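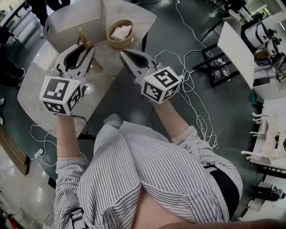
To: Hilline household list
From: Zeyu Du
Subject: Re: small things on the round table

Ebise Gebremichael wrote:
> Dear all, the round table is again the place where everything lands.
> Can we agree what stays there? I would like to keep the woven basket,
> and the rest can go in a cardboard box until somebody claims it.
> Also, is a round basket good for napkins? Mine always slide down
> to one side.

Dear Ebise, dear all,

I agree about the basket. For napkins I fold each one in half two times and lay it flat, with the folded side up. If the basket is too deep, put a piece of cloth in the bottom first. At my parents' home in Wandum we did it this way for many years and they stayed in place quite well.

For the box I have one small request. Please use a white one with flaps, and do not tape it. An open flap is useful, I write on the inner side of it what was put in and on which date. When the box is full, it goes to shelf 173 in the storage room, and the key is with Ibsa. Things which are still there at the end of August we can give to the shop in Zundthorpe. They accept small household items, but no glass and nothing electric.

I also want to ask about the light gray top. I-hsuan wrote last month that vinegar is safe for it, but the paper from the seller says only mild soap. Does somebody still have this paper? I can find just the second page.

I can come at 5 tomorrow to sort with you, if it suits.

With kind regards,
Zeyu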